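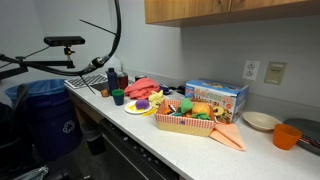
1/ We have a one-page safety standard for the robot bench at Gebreyes. It used to be 30 pages. I wrote most of the 30, so I feel qualified to say that nobody read them, including me.

2/ The long version had a section on lifting loads overhead. Our heaviest payload is a toy eggplant.

3/ Rule one on the new page: write down what's on the counter before you start a run. All of it, including the keyboard and your water bottle. If it's within reach of the arm, it's part of the test, whether you meant it to be or not.

4/ Wondimu Tilahun fought me on this for most of March. His position was that a real kitchen has junk in it, so the junk should stay. My position was fine, then log the junk. We both left that meeting believing we'd won.

5/ Rule two: drinks are either props or drinks. Pick one. A prop stays put for the whole session and goes in the log. A drink lives on the other side of the room with its owner.

6/ Compliance with rule two is what you'd expect from people who like coffee.

7/ Rule three covers soft stuff. Napkins, cloths, basket liners, anything that drapes. Fabric gets its own line in the log with a note on how it was left: folded, heaped, hanging over the edge. "Napkin, normal" is not a note. I have 81 entries that say "napkin, normal."

8/ Rule four: one person holds the stop button and does nothing else. Not typing. Not moving the banana back to the plate. If the banana needs moving, stop the arm, then move the banana. I can't believe how many drafts that sentence took.

9/ Jolán Jakab wanted a speed limit for when someone is standing at the counter. She got it, and she was right. The slow setting is so slow that people wander off to check their phones, which does keep them clear of the arm.

10/ Rule five: cables get checked at the mount before every session, by hand, with the arm off. Looking at a cable from your chair and feeling good about it doesn't count as an inspection.

11/ Raditus asked us last month for our "full safety framework." I sent the page. They asked where the rest was. I sent the old 30 pages as an attachment and they were delighted. No questions so far.

12/ Rule six is that you can't add a rule without removing one. Six is the limit. There are already two proposals for a seventh and one of them is about the recycling.

13/ The page is taped up next to the light switch if anyone local wants to copy it. Someone has corrected my spelling in green pen. It's going in the next version.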